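Evaluation of the Nokholm Arm Kit for Drawer Handling Tasks
Student Project Report, Department of Mechanical and Control Engineering, Tendthorpe
Authors: Anatole Ferrand, Da-eun Byun

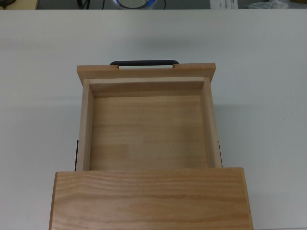

Figure 1. Wooden drawer with black handle, on the test table.

1. Purpose of the Project

The department was asked to advise on the purchase of a robot arm kit for the second-year laboratory course. The Nokholm kit was one of two products on the short list, the other being the larger Irstead bench system. The Irstead system had already been reviewed by an earlier project group, and its report is held in the department library. The present report therefore deals only with the Nokholm kit. It covers assembly, the supplied software, and the performance of the kit on a single household task, the opening and closing of a drawer.

Drawer handling was chosen in agreement with our supervisor. The task requires the arm to find a handle, close on it, and pull along a fairly straight line. An error in the direction of pull shows quickly, as the drawer binds on its runners or the fingers slide off the handle. Students in the course are also familiar with drawers from daily life and can judge for themselves whether a motion looks right.

2. Description of the Kit

The kit reached us in March in a single carton. It contains a six-joint arm, a two-finger gripper, a power supply, a table clamp, a camera mount and a printed quick-start guide. The camera itself is sold separately. We used one already owned by the laboratory, which fitted the mount after the rubber pad had been removed.

Assembly is described in the guide as a task for one person. We found that two people were needed at the stage where the shoulder joint is bolted to the base, as the joint must be held level while the bolts are started. The remaining steps could be done alone. The guide is clear in its drawings but less so in its text, and the torque values for the wrist screws are given only in the online version. We recommend that the online version be printed and kept with the kit.

The control software is called Vávra and is supplied on the manufacturer's download page. It installed without difficulty on the laboratory computers. Motions can be recorded by moving the arm by hand, or written as short scripts. The hand-guided mode will be the more useful of the two for new students, although the recorded paths need trimming at the start and end before they can be replayed in a sensible way.

3. Test Object and Setup

The test object is a light-colored wooden drawer with a wide front panel that overhangs the box on both sides. The handle is black and is mounted at the opposite end, on a plank that extends past the side walls. For the runs, the drawer was placed in an open-sided carcass built in the department workshop, with the handle end facing the arm. Between sessions it was taken out and inspected on the table.

The drawer was kept empty for all of the runs reported here. A loaded drawer was considered, but the supervisor advised that the effect of added weight should be left to a later group. The arm was clamped to the table and its position was marked with tape, so that it could be removed at the end of the day and returned to the same place.

4. Procedure

Each run began with the arm in its rest position and the drawer closed. The script moved the gripper to a point in front of the handle, closed the fingers, pulled the drawer open, paused, pushed it shut and released. A run was counted as complete only if the drawer was fully closed at the end and no one had touched the equipment. We carried out 37 runs in all, using the same script throughout.

After every failed run the handle position was checked against the value stored in Vávra. No other changes were made between runs. One of us operated the computer while the other kept the written log and stood by the stop button, and these duties were exchanged at the start of each session.

5. Results

Of the 37 runs, 31 were complete and six were not. In three of the failed runs, the gripper closed before it had reached the handle and the arm withdrew without moving the drawer. In the other three, the drawer was opened but was not pushed fully shut.

The first type of failure was found only in the early sessions. The stored handle position had been taken with the drawer sitting slightly crooked in the carcass, and once it was measured again the fault did not return. We regard this as an operator error and do not hold it against the kit.

The second type is of more concern. On the return stroke the wrist appears to give slightly under load, so that the drawer stops short of the end. Commanding a point a little beyond the closed position may be enough to correct this, but we did not have time to test the change properly. The manufacturer's support desk replied to our question within the same working week and suggested a firmware update, which had not been released when this report was written.

6. Suitability for Teaching

The kit is small enough to be stored in the existing laboratory cabinets, and the clamp leaves no marks on the tables. The noise level is low enough for several kits to be used in one room. The stop button is on a short cable, and we would ask for a longer one before the kit is placed in front of a full class - at present the person holding it must stand within reach of the arm.

Spare gripper pads are sold by the manufacturer and should be included in the first order. Ours showed wear on the inner faces by the final session.

7. Recommendation

We recommend the purchase of the Nokholm kit for the second-year course, on condition that the longer stop cable is supplied. The return stroke should be tested again after the firmware update, using the same drawer and carcass. Both have been left in the project store together with the log sheets and the final version of the script.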